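Chapter 9
Floors, Dust, and the Small Bedroom

When I started teaching home care at the Pevimden school, I had a student named Cúc Mạc who could make a bed so tight you could bounce a quarter off it, and who had never once, in her whole life, been asked to sweep under one. She was a little embarrassed about this, and I told her what I'll tell you now: most of us learn about floors last, usually after we've rented a place with a nice one and begun to worry about it.

So this chapter starts low. We will look first at wood floors, then at what gathers on them (crumbs, lint, bits of wrapper, and that soft gray fluff that seems to come from nowhere), and finally at the bedroom, where the bedding and the floor are always trading dust back and forth. If you have read Chapter 2, you already know how to hold a broom, and I won't go over it again, though I'm tempted!
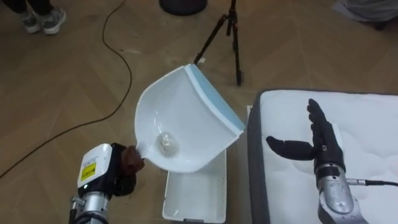
Should you sweep a room before or after you make the bed?

Make the bed first, then sweep. Shaking out sheets and blankets drops lint and hair onto the floor, and if you've already swept you will only have to do it over.

A herringbone floor asks for a bit more patience than straight boards do, as the narrow planks meet at angles and there are a great many seams where grit can settle. Sweep slowly with a soft broom, in short strokes, toward one spot. Then set the dustpan down flat so its lip touches the wood the whole way across. A pan with a rubber edge is kinder to the finish and lets less dust slip underneath, and it's worth the extra dollar or two. Keep an open bin close by, so you aren't carrying a full pan across the room you just cleaned.

A mattress that lies right on the floor needs its own routine, and we'll come to that on page 66. For now, stand it against the wall on a Friday morning, let the underside air, and sweep the place where it was.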